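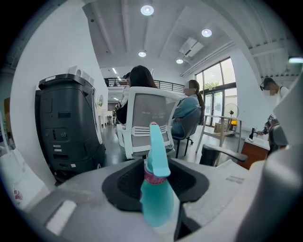 Tag der offenen Tür bei Gosora in Datlow

Wer hier schon länger mitliest, weiß ja, dass ich an keinem offenen Tor vorbeikomme. Brauerei, Klärwerk, Stellwerk, egal, ich gehe rein. Und am 13. April 2014 war eben Gosora dran! Ich fahre seit Jahren mit dem Bus an dem Gebäude vorbei und habe mich jedes Mal gefragt, was die da drin machen. Früher saß dort Stukard, die Älteren in Datlow sagen heute noch "beim Stukard" dazu, sogar die Haltestelle heißt so. Ich bin also mit der Linie 264 hingefahren (sonntags fährt die nur jede Stunde, das bitte merken für nächstes Jahr) und war kurz vor elf da.

Am Eingang gab es einen gefalteten Plan und ein Bändchen ums Handgelenk. Der Plan war ehrlich gesagt ein bisschen klein gedruckt, ich musste mir die Lesebrille aufsetzen und habe trotzdem erst mal die Treppe zum Keller erwischt. Im Keller war nichts zu besichtigen außer der Toilette, die aber sehr ordentlich.

Los ging es mit einem kurzen Vortrag im Foyer. Gosora hat das Haus Stück für Stück umgebaut, fünf Bauabschnitte waren es, und der letzte ist erst in diesem Frühjahr fertig geworden. 400 Quadratmeter Bürofläche sind dabei neu dazugekommen. Unter 400 Quadratmetern konnte ich mir nichts vorstellen, bis ich dann drinstand. Das ist schon viel Boden! Und was für einer, grau und so glänzend, dass ich ganz unwillkürlich die Schuhe nochmal abgestreift habe, obwohl draußen die Sonne schien. Ich hatte zu Hause mal so einen Boden im Flur und weiß, was das für eine Putzerei ist. Man sieht jeden Krümel.

Danach durfte man alleine herumlaufen, was ich sehr angenehm fand. Bei anderen Firmen wird man ja oft im Pulk durchgeschoben und steht immer hinter dem Größten. Im neuen Büro bin ich dann richtig lange hängengeblieben. Die ganze rechte Seite ist verglast, große Fenster und Türen, davor ein langer weißer Schreibtisch auf ganz dünnen Beinen. Den hätte ich am liebsten eingepackt — wobei der bei mir höchstens diagonal ins Wohnzimmer passen würde. An der anderen Wand hängt ein kleiner ovaler Spiegel. So einen hatte meine Großmutter neben der Küchentür, damit man nicht mit Mehl auf der Nase zum Briefträger ging. Im Büro ist das eine genauso gute Idee, finde ich, ich habe meine Haare jedenfalls gleich darin gerichtet.

Ach ja, und eine Sprühflasche stand da, hellblau, mit einem rosa Etikettband um den Hals, und die hatte einen eigenen Platz in einer schwarzen Halterung. So etwas gefällt mir! Bei uns im Büro wandert die Flasche immer durch alle Zimmer, und wenn man sie braucht, steht sie auf der Fensterbank hinter der Yuccapalme. Ich habe am Montag gleich vorgeschlagen, dass wir auch einen festen Platz dafür einführen. Die Begeisterung hielt sich in Grenzen.

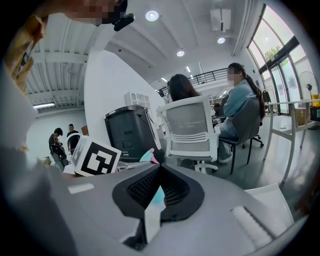

Mein Lieblingsthema sind aber bekanntlich Bürostühle. Ich habe seit Jahren Rücken und inzwischen drei Stühle durch, der letzte quietscht bei jeder Bewegung, und deshalb gucke ich überall zuerst, worauf die Leute sitzen. Man darf sich ja nicht einfach zu fremden Leuten an den Schreibtisch stellen und fragen, ob man mal probesitzen kann (gefragt hätte ich gern!). Der weiße Stuhl mit der grauen Netzlehne hat es mir besonders angetan. Der hat unten im Rücken weiße Querstreben, genau in der Höhe, wo es bei mir immer zieht. Der dunkelgraue daneben auf Rollen sah auch nicht schlecht aus, aber ich bleibe bei Weiß. Auf dem Netz stand sogar etwas aufgedruckt, nur ganz blass, und ich Esel habe es mir nicht aufgeschrieben. Falls jemand von euch auch dort war und weiß, welches Modell das ist: bitte in die Kommentare!

Überhaupt Netzlehnen. Meine Schwester schwört auf dickes Polster und meint, durch Netz zieht es. Ich schwitze auf Polster schon im April, und im Sommer klebt mir die Bluse fest. Da werden wir uns nie einig.

Gut gefallen hat mir auch, dass der Raum nicht in lauter Kämmerchen zerfällt. Hinter einer weißen Trennwand geht es offen weiter, und trotzdem hatte ich nicht das Gefühl, in einer Bahnhofshalle zu stehen. Ich habe selbst vier Jahre im Großraumbüro gearbeitet und hatte abends regelmäßig Kopfweh. So hell war es bei uns allerdings auch nicht. Wir hatten Neonröhren und Blick auf die Tiefgarageneinfahrt. Ein paar Pflanzen mehr würde ich mir noch hinstellen, aber das würde ich mir überall.

Zum Schluss gab es im Hof Bratwurst und Waffeln. Die Schlange bei den Waffeln ging bis zum Fahrradständer, also bin ich rüber ins Café Urban, zwei Ecken weiter, und habe dort Rhabarberkuchen mit Baiser gegessen. Sehr zu empfehlen, nur der Kaffee ist ein bisschen dünn. Draußen waren alle Plätze weg, drinnen saß ich ganz allein am Fenster und habe noch mal den Plan studiert. Da habe ich dann auch gemerkt, dass ich den Anbau komplett verpasst habe! Dort soll man über eine Außentreppe aufs Dach gekommen sein, mit Blick über ganz Datlow. So was Blödes.

Der Eintritt war übrigens frei, Parkplätze gab es auf der Wiese gegenüber, und mit dem Kinderwagen kommt man überall durch, nur der Aufzug ist eng. Für den nächsten Besuch würde ich zwei Stunden einplanen und oben anfangen.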